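关于我们

首页 > 关于我们 > 公司概况

Cluswood 是一家从事工作台面与室内配套的专业公司,业务涵盖工作台的设计、定制、安装与后期维护,服务对象包括学校、实验教学单位、包装与分拣车间以及各类办公机构。公司总部及主要工场设于 Sekham,另在 Jitesside 设有样板间和售后服务处。

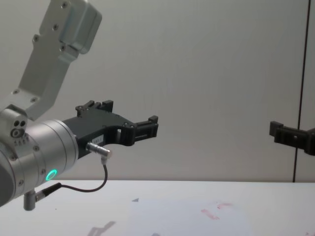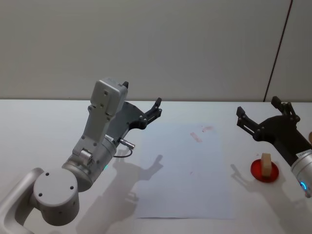 公司沿革

公司由 Afonso Patrício 先生创办。创办之初,公司仅承接旧桌翻新与台面更换,客户多为 Sekham 本地的中小学。随着学校陆续改建专用教室,公司开始接受整间教室的台面定制,并逐步将墙面、照明和收纳一并纳入设计范围。

其后,公司与 Kwok 木作工场合并生产部门,原工场的师傅全部留任。合并后的工场保留了手工修边和试装两道工序,每张台面在出厂前均须与台架完整组装一次,检查合格后再拆开包装。该做法沿用至今。

目前公司共有员工52人,分属设计、生产、安装、客户服务四个部门。Afonso Patrício 先生现任总经理,并兼管设计部。

业务范围

一、工作台定制
按照客户提供的房间尺寸和使用要求,设计并制作各类工作台。台面颜色以白色和浅灰色为主,亦可按客户要求另行调色。台面高度由设计部与使用人员当面核定,儿童及坐姿使用者另设专用规格。

二、墙面与台面的配合
台面与墙面相接之处最易积尘,也最易在搬动物品时受到碰撞。公司在设计阶段即对两者的高度、颜色和收边方式作统一安排。墙面一般建议采用素色,不作图案,以便使用人员看清台上物品的轮廓。已有墙面不需拆改的,公司可提供单独的收边服务。

三、收纳与整理咨询
公司客户服务部可为已安装台面的单位提供物品摆放、工具归位和日常清理方面的建议,并协助编写张贴用的整理须知。此项服务对学校客户不另收费。

四、维护与翻新
凡由公司安装的台面,均可预约上门检修。台面轻微划痕可现场处理;台架松动、台面边缘脱开等情况,由安装部安排人员更换部件。非本公司安装的台面,须先提交照片与尺寸,经评估后方可受理。

工作流程

客户提出需求后,公司将派设计人员到场测量。测量内容除房间尺寸外,还包括门的开启方向、插座位置、窗户朝向及地面平整情况。设计人员在测量后的7个工作日内提交初步方案和报价。方案确认后,生产部开始备料,安装日期由双方书面约定。

安装当日,请客户事先将房间内的零散物品移出。安装人员在离场前须完成台面擦拭、水平校正和包装物清运,并由客户代表在验收单上签字。验收单一式两份,双方各存一份,日后申请维护时请出示。

样板间

Jitesside 样板间设有9个台位,分别按教学、包装、文书、手工等用途布置,参观者可在台前就座或站立,比较不同高度和台面的使用感受。样板间备有卷尺、记录表和色板,色板可借出带回,借期为8天。

样板间每年3月进行一次整体调整,调整期间暂停接待。团体参观请提前联系客户服务部,并注明人数及所关心的用途,以便安排讲解人员。

台面日常使用须知

为延长台面的使用时间,公司建议各使用单位遵循下列做法:
每日使用结束后,先用干布除尘,再以拧干的湿布擦拭,不宜直接向台面喷水。
移动较重物品时应抬起放置,避免在台面上拖行。
金属工具与带有锐角的物品下方宜加垫。
白色台面沾染墨水或颜料时应尽早清理,勿使用钢丝球或粗糙磨料。
各类线缆应沿台面后侧或下方理顺,不宜横跨操作区域。
台面与墙面之间的接缝每月检查一次,如发现开裂请与安装部联系,请勿自行填补。

用人与培训

公司新入职员工,不论所属部门,均须先在工场工作一个阶段,熟悉备料、修边与试装的全部过程。安装部员工每年参加一次操作复核,复核内容包括水平校正、墙面钻孔和客户现场的清洁要求。未通过复核者,由资深师傅带领重新学习,期间不单独承担安装任务。

公司亦接收职业学校木工及室内专业学生前来实习。实习生由生产部统一安排,实习结束后由指导师傅出具书面评语。有意合作的学校可来函商议。

环境与材料管理

生产过程中裁下的余料按尺寸分类存放,尺寸合适者用于制作台面样块和抽屉隔板。工场设有集中除尘设备,由专人每周清理并登记。客户更换下来的旧台面,如仍可使用,经客户同意后由公司修整,转交有需要的学校。

联系方式

定制及报价事宜,请联系设计部。
维护与参观预约,请联系客户服务部。
实习与校际合作,请联系生产部办公室。
来访者请于正门登记后进入,工场区域须由本公司人员陪同。

本页内容更新日期:2022-01-30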